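Textiles and the Home, week 8: where stripes come from

Okay, last time we got as far as dyeing, and I promised we'd do pattern this week. I'm starting with stripes because they're the easiest pattern to make and (I think) the most fun to pull apart.

There are two big families. In a yarn-dyed stripe the color goes into the yarn before the cloth exists, so the stripe shows on both faces. In a printed stripe the color is laid on top of finished cloth, and the back is usually paler. Flip a hem over and check! Atieno Rweyemamu brought in her uncle's old deck chair cover last term and we all guessed wrong until we turned it over.

For weaving, remember that lengthwise stripes come from the warp and crosswise stripes come from the weft. A warp stripe has to be planned before you start. My own sampler has 520 warp ends and I miscounted twice, so please mark yours off in groups with a bit of spare thread. Weft stripes you can make up as you go, which is why I let beginners start there.

Knits are a different animal. On a circular machine the yarns feed in as a spiral, so a wide stripe can show a little step where the round begins. Look for it near a side seam.

Stripes in mustard yellow and dark brown: 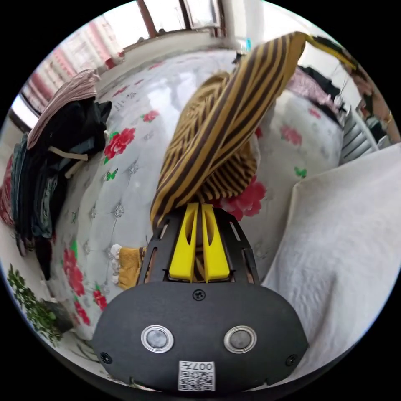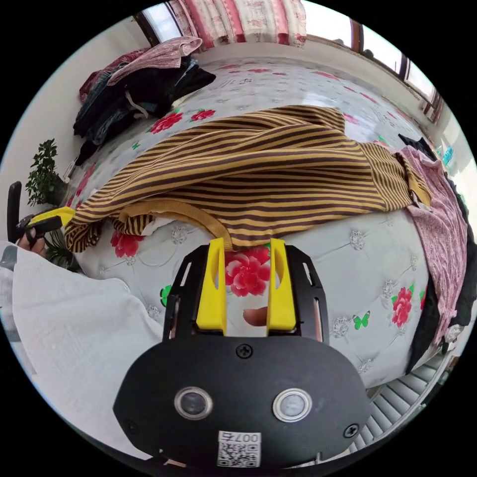
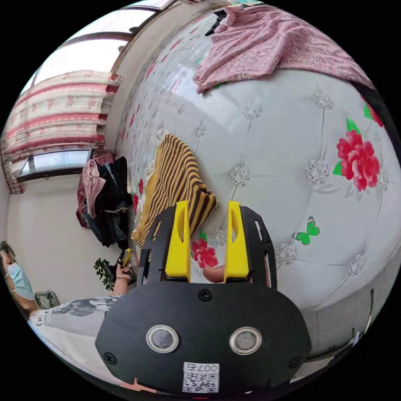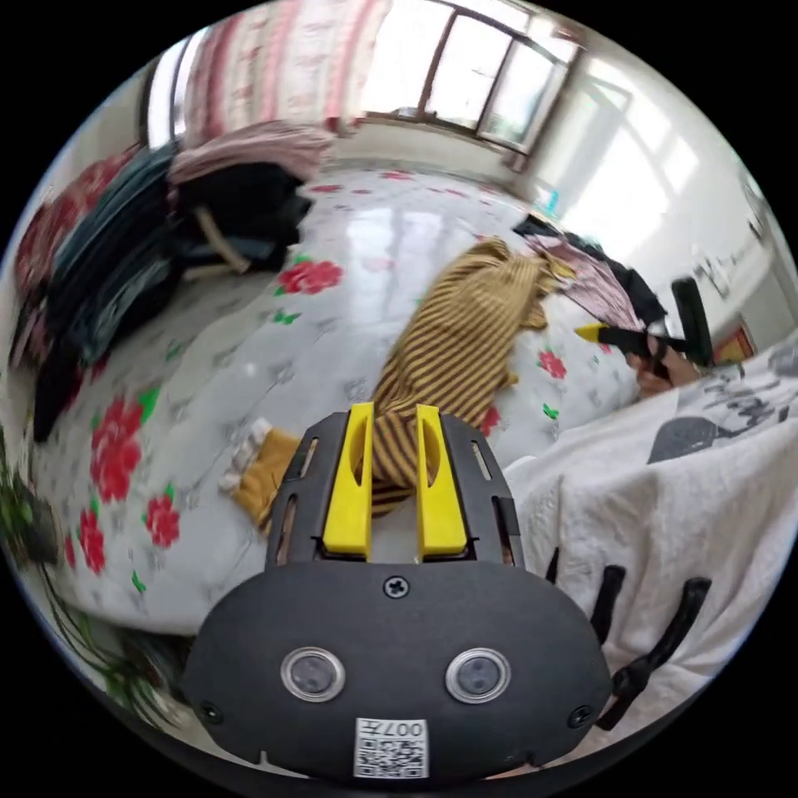
Why does a printed stripe sometimes drift away from the edge of the cloth?
The cloth went under the printer a little crooked, so the print doesn't follow the grain. A woven stripe can't drift like that, though it can bow if the fabric gets pulled out of shape in finishing.

On to florals. Roses, daisies and so on are mostly printed on household cloth, since weaving a curved petal takes a jacquard loom and a lot of patience. Find the repeat first: pick one flower, then slide your finger along until you meet exactly the same one again. Write that distance down.

For next time, bring two striped scraps, one woven and one knit. Wajid Siddiqui has the key to the loom room if you want to finish your sampler before then, and Oi-ling Wu still needs the blue shuttle back.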